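4.2 Living with the Pranari hand kit

We bought our Pranari kit from Graddale in September and I've used it nearly every day, so take what follows as the opinion of someone who has grown fond of the thing (and a bit annoyed by it). Setup took me 24 minutes with the printed guide. I then recorded 182 short grasps on soft household items, mostly on beds and chairs, and the linkage never jammed — I really expected it to!

My main gripe is weight. After a long run my wrist knows all about it, and the Jirine grip we tried before was kinder there.
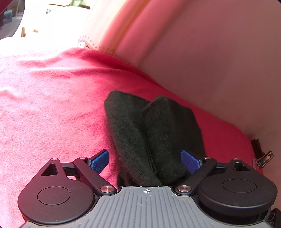 Figure 3. Hand-held gripper with blue textured pads at a folded dark fabric item on a blanket.

The pads, though, I'd pay extra for. They held thin knits that the smooth Jirine tips kept dropping, and I only swapped them once. Graddale sells spares in packs of 3, and ours came quickly.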